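How to Thin Out a Home Library

I had 872 books in a two-bedroom apartment before I started. It took most of October to get down to 400, working an hour or so each evening. These are the steps I would follow again.

Step 1: Clear a surface first

You need a table or desk with nothing else on it. Sorting on the floor is hard on the knees, and piles get kicked over.

Step 2: Work one shelf at a time

Take down a single shelf and finish it before touching the next. Pick up every book. Titles you skim past on the shelf are the ones you have forgotten you own.

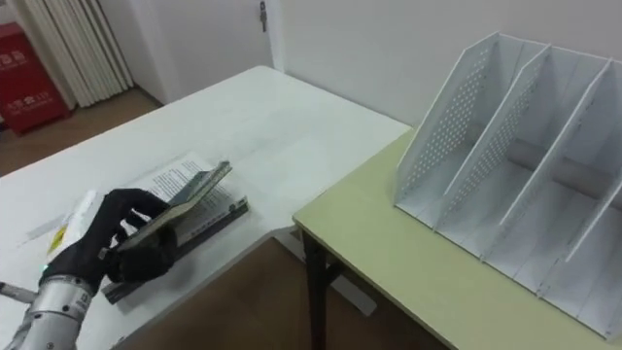 Ask whether you would borrow it from the library today. If the answer is no, it goes. Give yourself ten seconds per book and don't start reading.

Step 3: Check for things left inside

Hold the book by its covers, pages down, and fan it gently. I found old receipts, two letters and $37 in cash.

Step 4: Set aside anything damaged

Musty books go in a sealed bag, away from the others. Most donation centers won't take them.
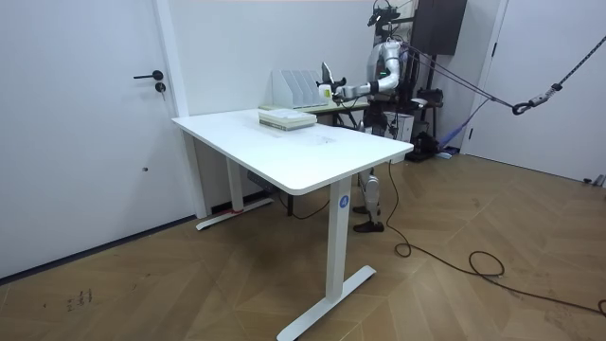

A stack of books or papers toward the back of a white standing desk.

Step 5: Box and label

Use small boxes. A large one full of hardcovers is too heavy to lift safely. Write "sell," "donate" or "recycle" on two sides.

Step 6: Move the boxes out

Set a pickup or drop-off before you begin the last shelf. Boxes left in a hallway tend to get unpacked again.

Posted by Manaia Te Moana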